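Plarnden Shift Light and Kill Switch Module, Motorcycle Drag Racing

Part no. 113-V. Made by Deltatine. Supplied with loom, bracket and lanyard.

Overview

The Plarnden module combines a shift light driver, a two-step rev limiter and a tethered engine kill in one sealed housing. It is built for gas-class motorcycles with a 12-volt total loss or charging system. It replaces three separate boxes and the relay that normally sits between the kill lanyard and the ignition.

The housing is potted and has no serviceable parts inside. Mount it on the supplied rubber bushings, at least 2 inches from any coil or plug wire. Do not mount it to the cylinder head or on the swingarm.

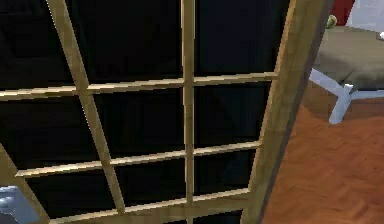

Tach input accepts a square wave signal from the ignition box or ECU. An inductive pickup off the plug wire will not work. Bikes with a waste spark ignition need the pulse setting changed before first start, or the shift light will come on at half the intended engine speed.

Settings

All settings are made with the rotary switches under the end cap. There is no software and no data port. The launch limiter is active only while the clutch switch is closed. Once the clutch switch opens, the limiter drops out and cannot be re-armed until the bike has been shut off and restarted.

The shift light output will drive one LED lamp or a pair wired in parallel. Shift points are set per gear if the optional gear position sensor is fitted. Without the sensor, a single shift point applies to every gear.

The kill circuit is normally closed. Pulling the lanyard opens it and cuts ignition and fuel pump together. Test it with the engine idling before every event. Check your class rulebook for lanyard length and attachment point, as these differ between sanctioning bodies.

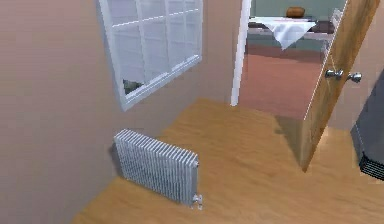

Specifications

Supply voltage: 9 to 17 V DC
Fuse: 20 A, inline, not included
Connector: sealed, keyed, pre-crimped
Shift outputs: 2
Mounting: two M6 bolts through rubber bushings

Fitment notes

The loom is long enough for most stretched swingarm chassis with the battery in the tail. For a battery mounted ahead of the engine, order the short loom. The Rivera bracket fits the module directly. The older Vitport bracket needs its lower hole slotted.

Returns and repair

Units with cut or spliced looms are not accepted for return. Send repair inquiries to Milagros Barredo in the service department and include the serial number from the end cap. The service department is closed for inventory in February.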